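### 7.2 Fault 19: Gripper closes on one layer only

The gripper reports a grasp, but the cloth slips out during the lift. Check pad contact at the hem before changing any force setting.

1. Press Stop and wait 2 seconds.
2. Jog the wrist to the hem at low speed.
3. Open the fingers and compare the pad positions with Figure 7-3.

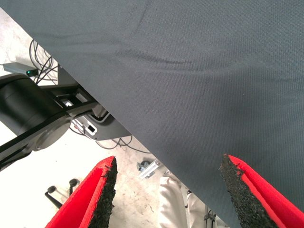

*Figure 7-3. Right pad under the hem, left pad clear of the cloth.*

4. If only one pad meets the hem, shift the approach point toward the free finger and retry.
5. Replace pads that have torn edges - order part 481.

**CAUTION:** Keep cables and loose hardware out from under the cloth. Do not jog while anyone is within reach of the arm.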